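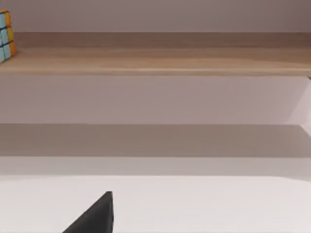
Prepared by Rosângela Bastos, Member Services
Last updated June 3, 2026

Flindside Public Library - Borrowing and Accounts: Frequently Asked Questions

Who may apply for a card?
Any resident of Flindside or Korkport may apply. Applicants must present identification and proof of address. A parent or guardian must sign for children under 13.

How long may I keep an item?
Books are lent for six weeks. Films and magazines are lent for two weeks and may not be renewed.

Can I renew a book by telephone?
Yes. Please have your card number ready. A book that another member has requested cannot be renewed.

Does the library charge late fees?
Late fees do not apply to children's books. For all other items, fees are listed on the notice sent with your first reminder.

What happens if I lose an item?
The member is responsible for the replacement cost. If the item is found and returned in good condition within six weeks of payment, the cost will be refunded - please keep your receipt.

May I borrow from the local history collection?
No. The collection holds 2,931 items, all of which must be used in the reading room. Requests for copies should be addressed to Henryk Cieślak, Local History Librarian.

How do I close my account?
Return all borrowed items, pay any balance and submit a written request at the front desk. Closed accounts may be reopened at any time with the same documents required for a new card.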